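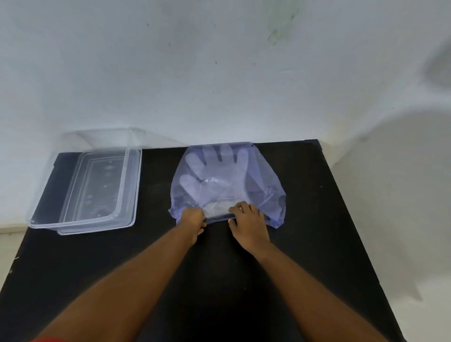 Review: Galeck 6 annotation and segmentation tool, tested on transparent objects

Posted 14/02/2020

Galeck is a desktop tool for labeling head-view video and turning the labels into training data for manipulation policies. Version 6 adds a mask tracker and a contact editor, both sold as suitable for "difficult materials." We work on thin plastic: bags, disposable gloves, clear food containers. Most labeling software does badly on these, so they made up the whole test.

Setup

The test set was 44 clips of tabletop handling, 2081 labeled keyframes in total, all with a black table against a white wall. The keyframes had been labeled by hand in Gredix, our current tool, and were used as ground truth. Galeck ran on a single workstation with one mid-range GPU. Import went through the Jornusov converter, which dropped the timestamps on our first attempt. Setting the clock source by hand fixed it.

Mask tracking

Rigid clear objects are handled well. A container on a dark surface gives the tracker a rim and corners to hold, and masks usually stayed on it until a forearm crossed in front. Recovery after the arm moved away was quick. Nested edges are a weak point: with an inner and an outer outline both visible, the mask sometimes jumps from one to the other, and the area reading changes with it.

Tinted bags are next. The tint gives enough contrast against black, but much less where the film lies near a white wall. A glove inside a bag is still a problem. Galeck allows one label per pixel by default, so the glove and the bag compete. Layered labels exist under Advanced, and they work, but the export then needs a second pass to merge the layers.

Clear gloves lying flat are found mostly by their creases and highlights. Stretched gloves are worse.

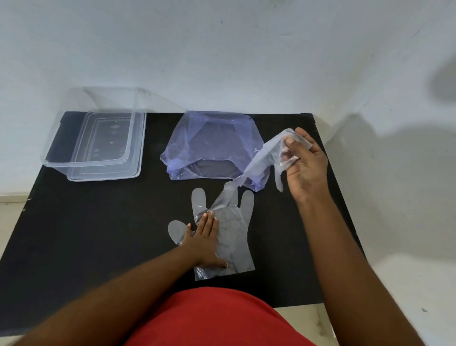

The tracker assumes that an object's area changes slowly between frames, and a glove pulled into a strip breaks that assumption at once. Lowering the rigidity setting from its default of 10 helped, at the cost of more drift on the containers. The setting is global. It should be per object.

Contact editor

This is the better half of the release. Each hand gets its own track, and contacts are stored as intervals with a type: press, pinch, drag. One hand pressing while the other pulls can be entered in a few keystrokes. Our Bagheri planner read the exported intervals without changes to the parser. Painted nails did not upset the fingertip detector, which was a fault in the previous version.

Smaller points

- Undo does not cover changes to the label schema.
- Shadows on a pale wall are sometimes proposed as objects. The ignore region fixes this, but it has to be redrawn for each clip.
- The log is readable and gives frame numbers for tracker resets.

Verdict

Worth having for the contact editor alone. For film and gloves, expect to correct masks by hand - less than in Gredix, but still every clip. Per-object rigidity is listed for the July release, and we will rerun the same 44 clips then.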